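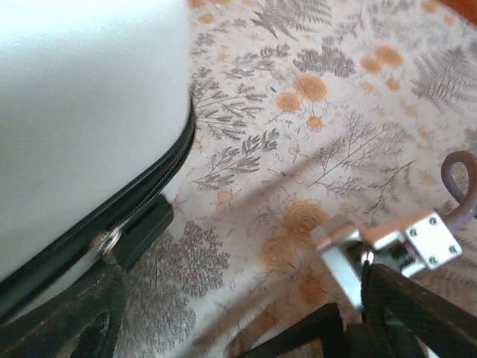

Pre-purchase inspection: gripper cell, second visit
Site: Drutau, packing room
Date: 25/06/2020
Filled in by: Viola Cattaneo
Copy to: Cinzia Galli (budget)

1. Fingers
Condition: scuffed, light wear on the dark surface. Pass for now.
Comment: Colombo quotes the fingers as "long life" and then lists a spare pair on the next page. I want the price of a pair in writing, and how many pairs they expect us to go through in a year. If the answer is "depends on the product," put two pairs in the budget and argue later.

2. Bracket and mounting plate
Condition: four hex screws on the square plate, all present.
Comment: Not torque checked. Drullow's man said it was done at assembly. No sheet to show it. Hold until we have the sheet.

3. Cable
Condition: gray cable loops out beside the bracket. OPEN.
Comment: I don't like a free loop that close to soft goods with zipper pulls on them. The quote has nothing for a cable guide. Ask whether it's included. If it's extra, it goes in the first order and not in "phase 2," where things go to be forgotten.

4. Soft goods handling
Condition: tried on a white padded piece with a closed black zipper. Not scored.
Comment: This is the whole reason we are looking at the thing, so I won't tick it on the strength of one item. A pull ring and a tab both stick up from the seam, and our returns come in with the zippers in every possible state. I asked for 20 pieces from our own returns, open and closed, picked by us. Davex offered to bring their own samples. No.

5. Work surface
Condition: cloth with a gray fern and orange rose print. Fine for a trial, not for a line.
Comment: The proposal prices a bench but no top for it. Also ask whether the wrist camera was set up on plain or patterned backgrounds, and whether changing the top means paying for another setup visit.

6. Guarding and emergency stop
Condition: stop button tested 3 times, stopped 3 times. Pass.
Comment: Guarding is drawn on the layout but not priced. Same trick as the bench top. Cinzia, please don't approve any total that leaves this line blank.

7. Training
Condition: no document seen. FAIL.
Comment: "Half a day is plenty" is a sales opinion. We have 4 people on that station across shifts and they can't all be there the same morning.

8. Service contract
Condition: draft only.
Comment: Response time is given in working hours, and their working hours aren't ours. Parts excluded. Travel excluded. Hard to say what is included.

Result: NOT READY TO ORDER. Items 2, 3, 4, 7 and 8 to be closed by the supplier, 5 and 6 to be repriced. A November start is in the plan, but I would move the plan before I signed this quote.

C.G. note: Agreed on guarding and cable. I can carry the spare fingers under maintenance. Need the rental price too, for comparison.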